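On a enfin un bureau (et un parquet qu'on revoit)

Bon, je vous avais laissés en plein mois d'août avec des cartons jusqu'au plafond et une promesse de nouvelles « très vite ». Vous connaissez mes « très vite ». Entre-temps on a vidé, trié, porté, râlé, et la grande pièce du fond commence à ressembler à quelque chose. Je ne dis pas que c'est fini, loin de là, mais on peut traverser d'un mur à l'autre sans enjamber quoi que ce soit et pour moi c'est déjà énorme !

Pour ceux qui arrivent en cours de route : je partage un atelier avec Marta Semeniuk, à l'étage de l'ancienne mercerie de la rue Manzano. Elle fait de la reliure, moi des patrons et des maquettes (et beaucoup de café). Jusqu'au printemps dernier la pièce du fond servait de débarras. On y mettait tout ce qu'on n'osait pas jeter. Des rouleaux de carton, trois lampes dont aucune n'avait la bonne ampoule, un présentoir à cartes postales qui grinçait. Et puis un jour Marta a voulu retrouver une boîte de fil de lin, elle y a passé la matinée, et elle est ressortie en disant qu'on vidait tout. Tout tout.

On a commencé par le plus bête, les cartons. J'en avais étiqueté une partie à l'emménagement, avec un système de couleurs dont j'étais très fière et que j'ai complètement oublié depuis. Le vert, c'était quoi ? Les fournitures ? Les papiers ? Dans un vert j'ai trouvé des rideaux. Dans un autre, 181 enveloppes neuves (je les ai comptées parce que je voulais les revendre par lot, j'ai fini par en garder la moitié, évidemment). Hartmut Teuber, notre voisin du dessous, a récupéré le présentoir pour y mettre ses graines, et il ne grince plus du tout chez lui, je trouve ça vexant.

Et sous les cartons, le parquet ! Je savais qu'il y en avait un, je l'avais vu à la visite, mais je ne me souvenais pas qu'il était aussi beau. Un bois clair, chaud, posé en zigzag, avec des bandes plus foncées qui reviennent par endroits. J'ai passé un temps ridicule à genoux à suivre les joints avec le doigt. Marta m'a demandé si j'avais perdu quelque chose.

Le parquet, donc, j'ai voulu le faire bien. J'ai lu des pages et des pages de forums où les gens se disputent sur le savon noir, l'huile, la cire, et où chacun est persuadé que l'autre est en train de massacrer son salon. Au bout d'une soirée j'étais incapable de savoir si j'avais le droit de passer une serpillière. J'ai appelé Graziella Caruso, qui a restauré des sols pendant des années avant de se mettre à la céramique, et elle m'a dit trois choses : aspirer avec la brosse douce, essorer à fond, arrêter de lire les forums. J'ai acheté un bidon de savon Husano chez le droguiste et je m'y suis mise avec la radio à fond.
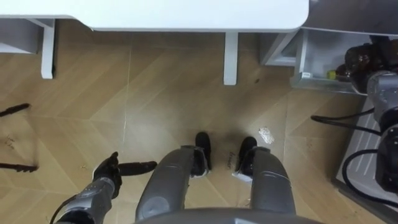

Le parquet en zigzag sous la table blanche. Il reste des petites taches et un bout de quelque chose qui traîne, oui oui.

Je sais, je sais, il y a encore du boulot. Les petits points sombres, je pense que c'est un mélange de vieilles éraflures et de saletés que j'ai moi-même rapportées sous mes chaussures. Graziella conseille la gomme blanche pour les marques de semelle, tout doucement, dans le sens du bois. Le sens du bois, sur un parquet comme celui-là, il change tous les deux pas ! On frotte, on tourne, on refrotte, on se retrouve de travers contre le mur. Pour les traces plus noires sur le côté, je vais attendre qu'elle passe les voir avant de faire une bêtise. J'avais envie d'essayer le bicarbonate et elle a poussé un petit cri au téléphone.

Et la table alors. La table c'est tout un feuilleton.

Au départ je voulais du bois. Une grande table de ferme, un peu cabossée, avec un tiroir qui coince. J'en avais repéré une dans une brocante à 27 kilomètres d'ici, on y est allées avec la camionnette du frère de Marta, et elle était vendue depuis une heure. Une heure ! La dame était désolée, elle nous a offert des prunes. On est rentrées avec les prunes et un porte-parapluies dont on n'avait pas besoin (il est très beau, il sert de poubelle à chutes).

Ensuite j'ai fait ce qu'on fait toutes, j'ai regardé les annonces le soir dans mon lit. Trop petite, trop haute, trop chère, « à venir chercher au quatrième sans ascenseur ». Et puis je suis tombée sur ce grand bureau blanc, de la marque Fulden, que revendait Gianni D'Amico en fermant son cabinet de dessin. 80 euros, démonté, et il aidait à charger. Marta a dit : blanc ? Avec tes feutres ? J'ai dit oui, blanc, avec mes feutres, on verra.

Le remontage nous a pris une soirée. Gianni avait rangé la visserie dans un bocal de cornichons, tout mélangé, en nous assurant que c'était logique quand on y regardait de près. Ça ne l'était pas. On a mis un pied à l'envers, on l'a redémonté, on a cherché une rondelle à quatre pattes en bénissant le parquet propre, et quand on a enfin retourné le plateau on s'est aperçues qu'il était plus lourd que nous deux réunies, ou en tout cas c'est l'impression que ça donnait. Hartmut est monté voir ce qui faisait ce bruit. Il est reparti à vingt-trois heures avec un morceau de tarte.

Ce que j'adore, c'est la découpe sur le devant, ce petit creux au milieu du bord. On s'y glisse, on a les coudes posés de chaque côté, et on peut travailler longtemps sans se casser le dos. Les coins sont un peu arrondis aussi, et quand on a des hanches qui se cognent partout comme les miennes, c'est un critère de choix. J'ai encore un bleu de l'ancienne table. Il mérite presque un prénom.

Avec Marta on a posé une seule règle pour ce bureau : le soir, on le débarrasse. Complètement. Les ciseaux dans le pot, le pot sur l'étagère, les papiers dans leur chemise. Elle tenait à ce que ce soit écrit quelque part alors voilà, Marta, c'est écrit sur internet. Sur mon ancien plan de travail il y avait des strates, on aurait pu dater mes projets à l'épaisseur de la couche. Là, j'arrive le matin, je pose mes affaires où je veux, j'étale un grand patron d'un coup sans pousser quatre tasses du coude. Ça change l'humeur, vraiment !

La tolérance, c'est une boisson. Une. Avec un bouchon qui visse. J'ai négocié ça pied à pied après l'épisode du café sur les gardes marbrées de Marta (on n'en parle pas, c'est encore frais).
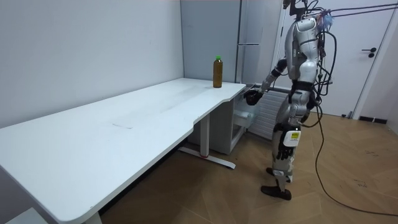
Côté entretien, le plateau marque un peu. Une trace de doigt, un coup de crayon, et on ne voit plus que ça dès que la lumière est rasante. Je passe une microfibre humide, puis une sèche, et pour les feutres une goutte d'alcool sur un coton. Ça part presque toujours. Le rouge résiste. J'ai une petite ombre qui refuse de s'en aller et je pense que nous allons vieillir ensemble.

Ce qui me manque encore, c'est le rangement. J'hésite entre un caisson à roulettes et des étagères au mur. Le caisson, j'ai peur pour le parquet, il faudrait des roulettes souples et je n'y connais rien. Les étagères, il faudrait percer, et le mur du fond sonne creux à certains endroits et pas du tout à d'autres, ce qui m'inquiète un peu. Radomír Kubíček, qui avait posé celles de l'entrée, doit venir taper dessus avec son air de médecin. Il m'a déjà prévenue qu'il ne mettrait rien de lourd avant d'avoir compris ce qu'il y a derrière.

Pour la lumière on a commandé 2 lampes à pince de chez Atik, une chacune, pour ne plus se voler la seule qui marche. Marta a pris la sienne en noir, moi j'ai changé d'avis pendant dix jours et j'ai fini par prendre la même. Elles arrivent au point relais, si le point relais daigne ouvrir. J'y suis allée hier à midi, rideau baissé, avec un mot scotché qui disait « je reviens » sans préciser quand.

Je pensais aussi mettre un tapis, et puis non. Après toutes ces heures à genoux, je ne vais pas recouvrir ce que j'ai frotté ! Je mettrai des patins sous les chaises, les épais en feutre, et tant pis pour le côté maison de retraite.

Prochaine étape, donc, le mur, les étagères, et le tri des boutons, que je repousse depuis avril et qui tient dans six boîtes à biscuits. Si quelqu'un a une méthode pour trier des boutons sans devenir folle, je prends. Par couleur ? Par taille ? Par nombre de trous ? Marta dit par trous mais je la soupçonne de vouloir me regarder faire. Dites-moi aussi en commentaire si vous avez un produit miracle pour le feutre rouge, et pas de bicarbonate, j'ai promis à Graziella.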